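Subject: Re: [pranby-tables] Sorting trays, round 2
From: Afshin Dehghan
To: pranby-tables list

On the October thread, Shirin Kiani wrote:

> I've now tried the craft stick tray at our place and I'm sold.
> It costs next to nothing, the kids can help glue it, and it
> keeps the blocks in one spot. I think we should make 13 of them,
> one for every table on the Pranby list, and drop the Kosar bins
> from the order. Can anybody see a reason not to?

I can see a few, Shirin, and I'd like them aired before we buy sticks by the box.

First, the table. Everybody who likes this tray seems to have tried it on a big rectangular desk. We have round ones. A tray with square corners on a round top wastes the space all the way around it, and the pieces that don't fit inside end up closer to the rim than I'd want. Our white tops also bounce the light back hard. Put a lamp over one in a dim room and you get glare, and pale sticks are not much of a border against that.

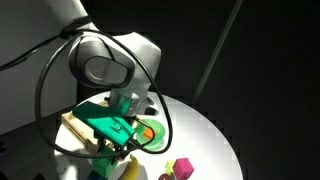
Ban wrote back to me off list that glare is a lamp problem and has nothing to do with the tray. Turn the lamp down or move it, Ban says, and stop blaming the furniture. Fair enough, up to a point. But most of us are using whatever lamp came with the room, and I haven't heard from one person who has moved theirs.

Second, the size. How much is the tray supposed to hold? The message that started all this said "a full set." I don't believe it. A cube takes up a fair bit of a shallow tray, and once you add the long blocks you're stacking. If you're stacking, you want walls, and craft sticks laid flat don't give you much wall. What I keep seeing is one thing in the tray and the others parked on the table beside it. At that point I'd call it a coaster.

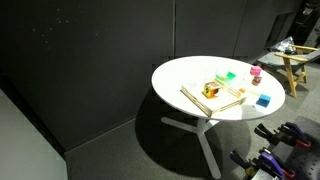
Craft stick tray on the round table, one cube in, the rest of the colors outside.

Third, glue. The Cesow sheet says white glue and leave it overnight. I made 2 that way and one of them came apart at a corner when I picked it up by the side. Maybe I was stingy with the glue. Maybe a box of 100 sticks always has a few warped ones in it. Either way I wouldn't hand it to a kid who carries things by one edge, meaning all of them.

What I'd go along with: make 3, put them on three different tables, use them until the end of the month, and leave the Kosar order alone for now. If they're still in one piece I'll glue the other ten myself.

Also, would whoever has the long ruler please bring it back.

Afshin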